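3.2 Service life of desktop computers in small offices

The second group of items in the inventory consists of desktop computers. A desktop is treated as one unit of stock in the ledger, although its parts wear out and are replaced at different rates. The processor and the board that receives it are recorded as separate lines wherever the office kept repair slips (Figure 4).

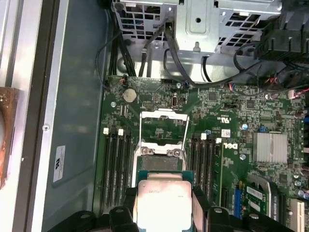 Figure 4. (a) Processor over the open socket of a Dell motherboard. 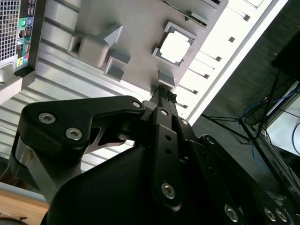

(b) Processor in a light grey fixture plate.

Repair slips were available for 48 offices in Humton and 25 in Droltesholm. Offices without slips were kept in the sample for purchase dates but dropped from the replacement estimates. Following Lukoševičius, service life is measured from the date of purchase to the date the unit leaves daily use, whether or not it leaves the building. Units moved to storage are therefore counted as retired. Šimkus and Kivi use the date of disposal instead, and their service lives are longer than ours for the same class of equipment.

Two problems affect the estimates. First, small offices tend to book several purchases under a single invoice, and the split between units has to be inferred from the price list of the supplier. Second, a unit that has received a new board is sometimes entered as a new purchase. We treated such entries as repairs if the case number was unchanged. Where no case number was written down, the entry was left as the bookkeeper made it, and the result was checked against the tax depreciation schedule for that year.

The median service life in Humton was 4 years. Retirement was concentrated in October, when most of the offices close their budget year. The Droltesholm ledgers show no such peak. Kerr and Ots report a similar seasonal pattern for printers, but their sample contained only 20 offices and did not separate leased from owned equipment. Leased units are taken up in Section 3.3.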